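Two months with the Viltska hand-held gripper: a long and fairly fond review
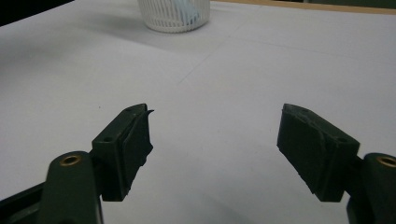 REVIEWS / TEACHING BY HAND

I should say at the start that I came to the Viltska with a good deal of goodwill, having spent most of last winter teaching an arm the other way, with a pair of joysticks and a screen, and having come out of it with a stiff neck and a robot that could very nearly pick up a teaspoon. So when a colleague at Brernari (where I look after the demonstration side of things, two days a week) suggested we buy a hand-held gripper and do the jobs ourselves, I think I said yes before she had got to the price.

For anyone who hasn't met one, the idea is a lovely simple one. You hold the gripper in your hand, squeeze the trigger, and do whatever job you would like the robot to learn. A camera on the tool looks down past the fingers and records the lot, along with how far open they are. Later on the arm, which wears a matching pair of fingers, is trained on what you did. You don't need the arm in the room at all, and I have done whole afternoons at my own kitchen table with the radio on.

Ours arrived in August, in a box far too big for it, with the handle already built and the fingers in a separate bag. Putting it together took me 60 minutes, and I will own up to 20 of those being spent looking for a screw I had put safely in my shirt pocket. The instructions are on one folded sheet and assume you know which way round a fingertip goes. I didn't, at first, and had to take the left one off again. The maker really ought to mark them.

In the hand

I liked the fingers straight away. They are a dark matte green, with a little brass-coloured ring set into each one, and they have a reassuring, slightly agricultural look that I much prefer to the shiny white sort of thing. The matte plastic doesn't throw bright spots back into the camera either, even under the rather fierce lamp over my bench, and if you have ever lost a morning's recording to glare you will know why I'm so pleased about that!

The weight is good for the first half hour and less good after that. It sits forward of the hand, so your wrist is forever holding the nose up, and by teatime I knew about it. I ended up resting my elbow on a folded towel for the fiddlier jobs, and I'd suggest anybody over fifty does the same from the beginning and doesn't try to be brave. The handle itself is comfortable, although it is plainly made for a medium-sized hand, and Percy Palomino, who shares the bench with me and has enormous hands, has never got on with it at all.

The trigger is the best part of the whole thing. It has a long, soft pull, you can stop anywhere along it, and after a day or so you forget you are pulling it. I found I could feel the moment the tips met something, or at least I believed I could, and that small bit of feeling makes such a difference to how you move. With the joysticks I was always guessing. I would come down on a bottle cap far too fast, stop dead, creep, overshoot and creep back, and of course all that dithering went into the recording and the robot learned to dither too. With the Viltska I just picked the cap up, the way you would, and the arm's movements are so much calmer for it.

What I taught with it

Nothing grand. I started with tidying a table: pens into a pot, bits of paper into a bin, a sponge back to its dish. Then I moved on to sorting cutlery, then folding a flannel in half, and lastly opening a small drawer and putting a spool of thread inside. For the pens I recorded 183 goes over four afternoons, moving the pot every time so that the arm wouldn't simply learn where it lived. I do recommend keeping your work surface plain while you do this. A pale top with one or two things on it gives a clear view of the tips, and you'll spot a bad recording in a second when you play it back, which you certainly won't on a busy patterned cloth.

The pens went beautifully, and so did the sponge. The flannel was harder, partly because I fold flannels badly, and I threw the first batch out and started again with a rule that I would always pick up the near left corner. The drawer I never really got right. You need to hook the handle with one finger and draw your whole arm back in a straight line, and I kept pulling round in a curve, the way a person naturally does, and the arm at work didn't have the room to follow. I don't hold that against the gripper, though it would be kind of the makers to say somewhere in the sheet that your arm can go to places the robot's can't.

One more habit worth getting into is starting every go with the fingers open and held still over the table for a breath or two. I used to snatch at the job the moment the recording began, and the trimming afterwards was miserable. Now I open, hover, breathe, and go, and it has rather improved my temper as well.

The pads

Here I have to be less kind. The inner faces of the fingertips carry a dark grip pad, and the pads are the weak point of the tool. The left one on ours has an uneven, frayed edge with small notches along the bottom and a thin flap that curls out past the very tip like a hooked tab. The right one is scuffed, with a ragged pale line across the face where the material looks to be peeling. I haven't been rough with it.

Does it matter? For big soft things like the sponge, hardly at all. For pens and thread it does, because a flap at the tip is just where you want a clean edge, and it catches on whatever you are trying to slide between. It also changes the view. The tips are in the camera's sight the whole time, so what the robot sees in training has a curly bit on the left finger, and the fingers on the arm at work are still neat. I can't tell you how much harm that does, and I'd sooner not find out with a month of recordings already in the cupboard. Trim the flap with nail scissors as soon as you see one starting, and change both pads together so that the two sides match.

Changing them is a mild nuisance. Each fingertip has two small round screw holes along its top, and I find a short screwdriver much easier than a long one, as you can keep your knuckles clear of the handle. Soak off the old glue, let the block dry overnight, and press the new pad on from the back towards the tip. I tried it from tip to back the first time and trapped a bubble in the middle that has annoyed me ever since. Spare pads come in a bag of six pairs, and I would order two bags with the tool and save yourself the second lot of postage.

Against the other ways of doing it

We still have the remote set from Lazarević, the joystick one I was grumbling about, and I don't want to be unfair to it. It does have one great virtue: whatever you record is something the arm really did, so there is no worry about reach or about elbows going where they shouldn't. For the drawer I went back to it in the end and it was the right choice. It is slow, though, and tiring in a dull sort of way, and I never once lost track of the time while using it, whereas with the Viltska I have twice let the potatoes boil dry.

I also had a short borrow of the Sirnorum glove, which you wear and simply use your own fingers. It's great fun. Everyone who came past wanted a try. But a hand has a thumb and four fingers and our arm has a plain two-finger grip, and I kept doing clever little rolls and pinches that it had no hope of copying. The nice thing about a two-finger tool is that it makes you as clumsy as the robot from the outset, so you find the awkward parts of the job yourself, early on, and work out a way round them that will carry across.

Small grumbles, in no special order

The charging socket is on the underside, so you can't stand the thing up while it charges, and it wants to roll. The recording light is green on a green tool. The strap is too short for anyone in a jumper. The carry case has a cut-out for the gripper and none for the spare pads, so ours live in an old mint tin. And the playback program, which is otherwise quite friendly, names every recording with a string of letters that means nothing to a human being. Percy has made us a little notebook to go with it, with the job and the time of day in pencil, and I'd be lost without that now.

The makers say the trigger is good for 2,000 hours. I can't speak to that after two months, but it feels exactly as it did when it came out of the box, with no wobble and no grit in it.

Would I buy it again?

Yes, and I'd do it gladly, as long as the pads went in the basket at the same time. It suits people who have a lot of small table jobs to show a robot and who would rather do them than drive them. If your work is mostly doors and drawers and long straight pulls, I would borrow one first, or stay with a remote set and a good cushion. I'm off to start on teacups next, the sturdy ones to begin with, and I'll add a note underneath when I know how the new pads cope with a handle.

Contact the bench | © Bench Notes, all rights reserved | Back to top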